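Bilance
Cost planning sheets for small manipulation cells

Version 0.4. Plain CSV files plus one script. Maintained at the Zitthorpe site.

What this is

Bilance is a set of tables and a small calculator for planning the purchase of a bench-top robot cell and the consumables that go with it. It was written for the Zitthorpe manipulation bench and later cleaned up so that other groups can put their own prices in. It covers arm, gripper, wrist camera, mounting, lighting, spares, and the hours needed to keep all of it running. It does not cover building work, insurance or staff recruitment.

Contents

items.csv - one row per item, 578 rows. Columns: item_id, group, supplier, unit_price, lead_weeks, life_months, spare_ratio, notes.
groups.csv - maps each item to a budget group (capital, consumable, service).
rates.csv - hourly rates and exchange rates. Edit this first.
plan.py - reads the three files above and writes plan_out.csv.

Prices are net of VAT. Rows with an empty unit_price are skipped and listed at the end of the run. Rows with an empty life_months are treated as capital and are not renewed within the plan.

Running it

python plan.py --years 2 --cells 1

The output has one line per month and budget group. Months with a renewal carry the item_id in the last column. If the group column is blank, the item_id in items.csv does not match the one in groups.csv; the usual cause is a trailing space.

Supplier codes

LUM is Lumier (lighting and diffusers). MAT is Matoušek (finger sets, mounts, machined adapters). Other codes are free text. Lumier quotes per panel and Matoušek quotes per pair, so spare_ratio for fingers applies to pairs. An earlier release applied it to single fingers and doubled the cost.

Planning notes

Fingers belong under consumables. Soft finger faces wear at the tip first, and a worn pair should be changed as a pair. Hold two spare pairs for each cell.

Lighting is often left until the end of a budget and then bought in a hurry. A wrist camera working close to glossy objects needs diffuse light, and overexposed pictures have to be paid for again in operator hours. Price the diffuser together with the camera, in the same order if possible.

Test objects are cheap but go missing. Small toy fruit and vegetables, bowls and similar containers are entered as one lot, renewed every August.

Service hours are entered per month and include calibration. Leave calibration in even when the arm is under warranty - the warranty pays for parts only.

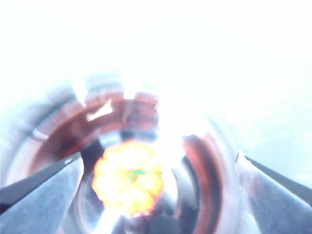

Should the wrist camera go under capital or consumables?

Enter it as capital, with one spare camera and its cable under consumables. Cables at the wrist bend on every move and usually fail before the camera does. If your finance office has a lower limit for capital items and the camera falls beneath it, move both rows to consumables and set life_months by hand.

Known gaps

Shipping is a flat percentage and is too low for heavy mounts. Lead times were entered by hand from quotes and are not updated. Resale value is ignored.

Licence

Tables: CC BY 4.0. Script: MIT.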